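Shared kitchens at Vallum: the housing manager's view

October 12, 2025

Residents of the Vallum building have shared kitchens since it opened. The housing manager says the arrangement still works.

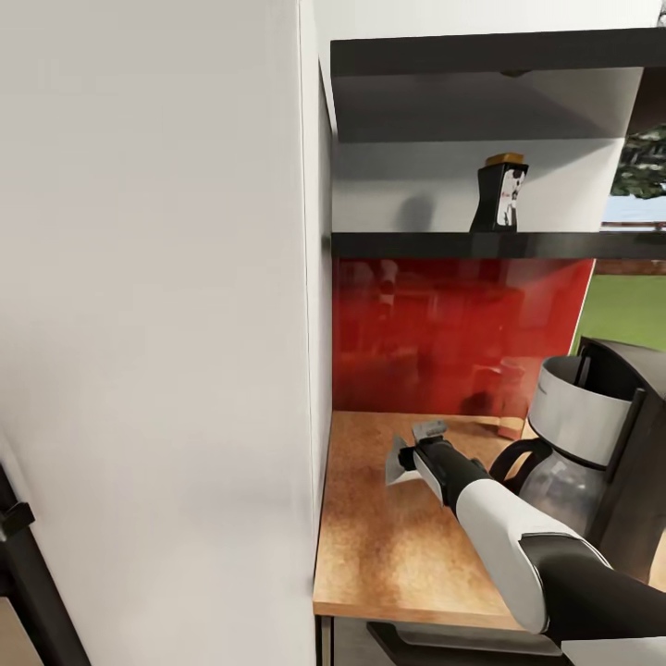 "Most disagreements concern noise and cleaning – very few concern money," she said. The building has 76 tenants, and each floor elects 2 representatives, who meet her every month.

Asked about rents, she confirmed that they will remain unchanged until the next review in November. "We have told every household in writing," she said. Applications for vacant rooms are handled by the Dirkell office.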